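4.2 Getting the two grippers to agree on time

I'll admit I thought this part would take me an afternoon. Our planner, Sukley, takes in views from the hand-held grippers and predicts a short stretch of motion for both hands, and in the first version each hand ran on its own clock. That's fine as long as the hands are doing separate jobs. Once they have to work on the same dish, a small lag in one stream makes the policy believe in a fingertip position that's already out of date, and it starts correcting for an error it made up itself!

So we rewrote the buffer. Every view now goes into a queue with its capture time, and the queue only hands a pair to the network when the two stamps sit within 35 ms of each other. Anything older gets dropped (we tried interpolating poses first, and it made the jitter worse in ways I still can't fully explain). Efraín Cáceres wrote the matching code over a couple of evenings in September, and it has barely changed since.

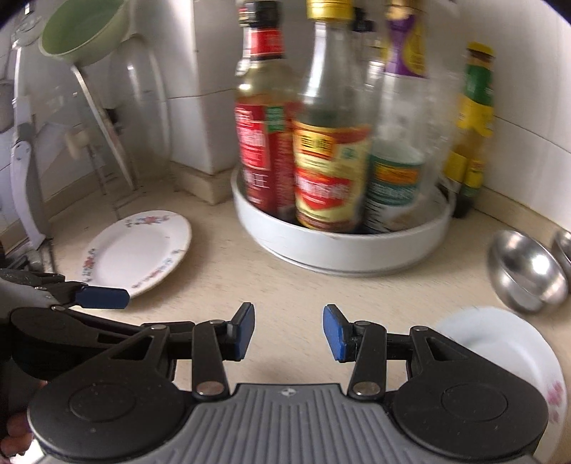 Figure 4. View from one hand-held gripper at a kitchen counter, with the second gripper's blue pad just above the rim of a flowered plate.

What I like about views such as Figure 4 is how much the perception side gets for free. Both fingertips of the near gripper stay in sight, so the opening between the pads can be read straight from the pixels, and the other gripper shows up often enough to give us a rough check on the relative pose. The hard stuff is there too: steel bowls with shiny insides, a clear glass bottle, a white plate on a cream counter. Our depth module, Drondex, does not love any of those. We ended up masking its output wherever its confidence fell under a threshold and letting the color features carry the load.

The controller underneath is pretty plain. It runs at 100 Hz, tracks the predicted poses with a stiff position loop, and blends each new motion chunk into the old one over 2 control steps. A longer blend looked smoother on our plots, but the fingertips came in late at the rim, so we went back to the short one. We kept the same settings for both hands and never tuned them per task, mostly because I didn't want to maintain two config files.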